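Two-Arm Handling Cell: Setting Up and Care
Project report, Yavuz Dursun and Erlinda Pangilinan

1. Purpose
The project was to bring the Stellitz cell into regular use for handling kitchen utensils, and to leave a written routine for those who take it over in December. The cell has two arms and stands at a white table. Each arm is fitted with a parallel gripper.

2. Setting up
Both arms were bolted down and their zero positions recorded before any object was placed on the table. The left arm was 5 mm low on first checking and was corrected in the Brumik controller. Gripper closing force was then set at 100 units on both sides. The test objects included a mesh basket, a peeler and a strainer with a plastic handle. 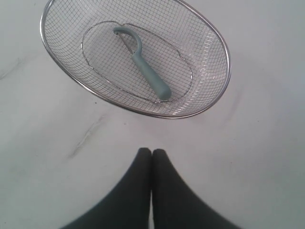 Fingers closed, with the peeler in the basket
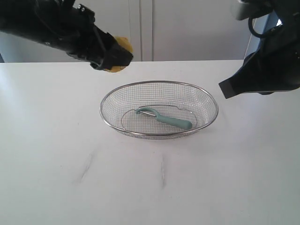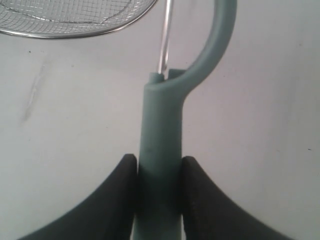
Grip on the strainer handle

Page last changed: 22nd January

3. Daily care
The finger tips are wiped with a dry cloth before the first run. Cables are checked by hand along their full length with the power off. The table should be cleaned at the end of each session; marks on it have upset the object finder on several occasions.

4. Faults
Over 459 runs the most frequent fault was a handle turning in the grip. Closing the fingers lower on the shaft reduced it. One finger pad, part 761, came loose and was glued back by Ms Pangilinan. A spare pair has been ordered from Stendex.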